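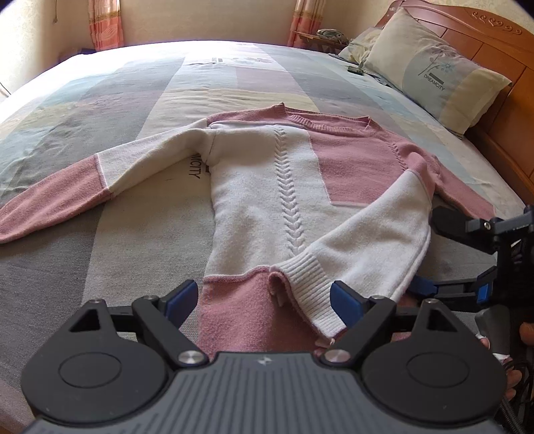
Washing and Drying Knitwear at Home

Most sweaters are worn out by the laundry long before they are worn out by the person. A knit that goes through a hot wash and a tumble dryer once a week will be short, wide and fuzzy by spring. The same knit washed by hand every fourth or fifth wearing can last for years.

Before washing

Read the care label first. If it says dry clean only, stop there. Turn the sweater inside out, close any buttons and check the elbows and cuffs for loose loops. Pull a loose loop through to the wrong side with a crochet hook. Do not cut it.

Sweaters with two colors need a bleed test. Wet a hidden spot on the darker yarn, press it with a white cloth and wait a minute. If color comes off, use cold water only and keep the soak short.

Washing

Fill a clean sink or tub with cool water and add a small amount of wool wash or mild shampoo. For a sink of average size, 4 teaspoons is plenty. Push the sweater under and leave it for ten minutes. Squeeze it gently a few times. Rubbing and twisting will felt wool.

Drain the sink, press the water out against the side, and refill with water of the same temperature. Repeat until there are no suds. Support the whole weight with both hands when you lift it out.

If you prefer the machine and the label allows it, use a mesh bag and the wool cycle. Keep the spin low.

Getting the water out

Lay the sweater on a thick bath towel, roll the two up together and kneel on the roll. Heavy cables hold more water than plain knitting and may need a second towel.

Drying

Dry knits flat, away from radiators and direct sun. Straighten the side seams, line up the shoulders and pat the ribbing closed. Measure the chest before you wash and match that number as you shape it. Turn the sweater over when the top feels dry. A thick one can take two days in a cool room.

Never hang a wet sweater. The shoulders will stretch and the sleeves will grow.

Pills and storage

Remove pills with a fabric comb, working in one direction with the knit held flat. Electric shavers are faster but can catch on raised stitches.

Fold sweaters and keep them in a drawer or a cotton bag. Wash everything before it is put away in June, including pieces worn only once. Moths go for sweat and food stains first.

Posted by Ifeanyi Afolabi in Laundry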